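**Thread: damp in built-in wardrobes on outside walls**

Jun 18, 2019

Some notes on wardrobes fixed against outside walls, written up from one flat in the Eberhard blocks in Brerkel. Solid brick, no cavity, gas heating, bedroom on the north side. The same layout is repeated up the whole stair, so a few neighbours may find this useful.

---

The complaint is usually put as "my clothes smell". Sometimes it is a grey bloom on leather shoes or a belt. By then the back panel has normally been damp for a season or more. The smell comes late and is a poor warning.

---

Basic physics, briefly. Air at a given temperature can hold a given amount of water vapour. Cool that air and the relative humidity rises, even though no water has been added. Keep cooling and you reach the dew point, where liquid water appears on whatever is coldest.

---

Mould does not need liquid water. It needs a surface where the air touching it stays very humid for long enough. You can have a mould problem on a wall that has never been visibly wet, and people find this hard to accept when they have just wiped a dry hand across it.

---

A wardrobe makes this worse in two ways. It stops room air reaching the wall, and it stops room heat reaching the wall. Clothes packed against the back panel are decent insulation on the wrong side. The wall behind them runs colder than the bare wall next to it.

---

How much colder depends on the wall, the weather and how full the rail is. In this flat the difference was nearly 3 °C on a cold, still night, wardrobe full, doors shut. On a mild day it was hard to separate from sensor error.

---

Equipment: a pair of Flukeo loggers, the small battery type with a plain screen. One sat on the bedside shelf, the other behind the clothes at skirting height. They ran from October until the heating went off in spring.

---

Before using two loggers to compare two places, put them side by side in the same place overnight. Mine disagreed slightly on humidity and I corrected for it afterwards. If you skip this you may spend a winter studying the difference between two sensors.

---

Carcass details for anyone with the same unit. Internal depth is 440 mm, which is shallow for a wardrobe. An adult coat hanger in that depth puts one shoulder against the back panel and the other against the door. No air moves past a coat held like that.

---

The back panel is thin board pinned straight to battens. The battens are fixed to the plaster. Behind the board is a sealed pocket of air that exchanges with nothing useful. I took out the bottom strip of board and found dark spotting on the plaster, heaviest in the corner where two outside walls meet.

---

Corners are always worse. There is more outside surface drawing heat away than inside surface taking it in, and the air in a corner hardly moves. If you only have one sensor, put it in the bottom outside corner.

---

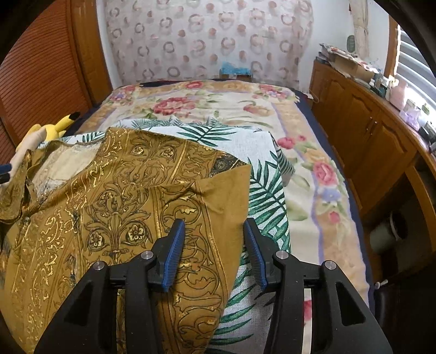 Mustard-gold, scrolling leaf print, laid on the bed.

---

On fabrics. Cotton and viscose take up water vapour readily and give it up slowly. Wool takes up a great deal before it feels damp. Polyester takes up very little, but it still blocks the air, so a wardrobe full of synthetics does the wall no favours.

---

Anything put away slightly damp is a source of moisture in a closed box. Ironing with steam and hanging the garment straight up is the common one. Leave it over a chair for an hour with the door open. The same goes for a coat after light rain, and for shoes worn all day.

---

Dry-cleaning bags should come off. They trap whatever moisture is in the garment and they stop the fabric evening out with the room. A cotton cover is fine. An old sheet over the rail does the same job for less money.

---

First remedy tried: silica gel tubs. They work in a sealed box and a wardrobe is not one. The doors leak, the back leaks, and the room keeps supplying more vapour. The tubs were saturated quickly and the trace from the rear logger did not shift in any way I could see.

---

Second remedy: a Hesis dehumidifier in the bedroom, run in the evening. This did bring the room down. With it running, the bedside logger settled at 51 % relative humidity. The rear logger came down too, though by less, and it lagged well behind.

---

That lag is worth looking at in your own data. If the logger behind the clothes follows the room closely, air is getting through and you have a room problem. If it follows slowly or not at all, you have an airflow problem and should deal with that first.

---

Third remedy: a gap. I moved the back panel forward off the wall on new battens, set upright so that air can rise between them. The gap is 39 mm. It could have been larger, but the carcass has little depth to give away and the doors still have to close.

---

The gap has to be open at both ends or it does nothing. At the bottom I cut a slot through the plinth and fitted a plain metal grille. At the top the panel stops short of the ceiling. Warm room air goes in low down, cools against the wall and – in practice – tends to fall back out of the bottom again.

---

I had expected flow upwards. A strip of tissue held at the grille on a cold night showed air coming out at floor level. The wall is the cold surface, so the air next to it sinks. Either direction will do, provided both openings are clear. Keep boxes off the top and shoes away from the plinth.

---

Note on the battens. Horizontal battens block the gap completely. If yours are horizontal and you do not want to take them off, saw out short sections, staggered from one row to the next. Use a multi-tool and go gently. Old plaster on brick comes away in sheets.

---

Treat the wall before closing it up. I used an ordinary fungicidal wash, left it for the time on the label, wiped down, and let it dry for several days with the window on the latch. Painting over live mould with "anti-mould" paint hides it for a winter.

---

Wear a proper mask and gloves for that part, and do not dry-brush the spots. Brushing puts spores into the room, and the room contains your bed. Damp cloth, bag it, bin it.

---

People ask about sticking insulation on the wall inside the wardrobe. It can work, but only if room air cannot get behind the board. Any gap at the edge and the brick behind is now colder than it was, with moist air reaching it. I would not do it in a rented flat or as a weekend job.

---

They also ask about small heaters. A low-power tube heater at the bottom will keep the box warm and dry. It also puts a hot object under hanging clothes, on a timer, in a cupboard. I left it out. Louvred doors get you part of the way with no wiring.

---

Heating pattern made a larger difference than I had assumed. The bedroom radiator had been kept off all winter on the theory that a cold bedroom is healthy. Vapour from the kitchen and bathroom then drifts into the coldest room and stays there. Low, steady heat in the bedroom lowered the rear trace before any woodwork was done.

---

Also: shut the kitchen door when cooking. Run the bathroom fan until the mirror clears. Do not dry laundry in the bedroom. All of this is printed on the leaflet that came with the Eberhard tenancy, next to the instructions for the bins.

---

State of things at present. Panel forward, slot open, radiator on low through the cold months, dehumidifier kept for wet spells. The rear logger now tracks the room with a short delay. The hanging rail has been moved forward by the width of a bracket so that sleeves clear the panel.

---

Limits of all this. One flat, one winter, two cheap loggers, and the changes overlapped in time, so I cannot say how much each contributed. Next winter I intend to block the plinth slot for a few weeks and see whether the trace changes. I will add the result to this thread.

---

Correction to the post on battens: if your wall is dry-lined, find the studs first and do not saw anything until you know where the cables run. Mine is plaster straight on brick and I wrote it as if everyone's was.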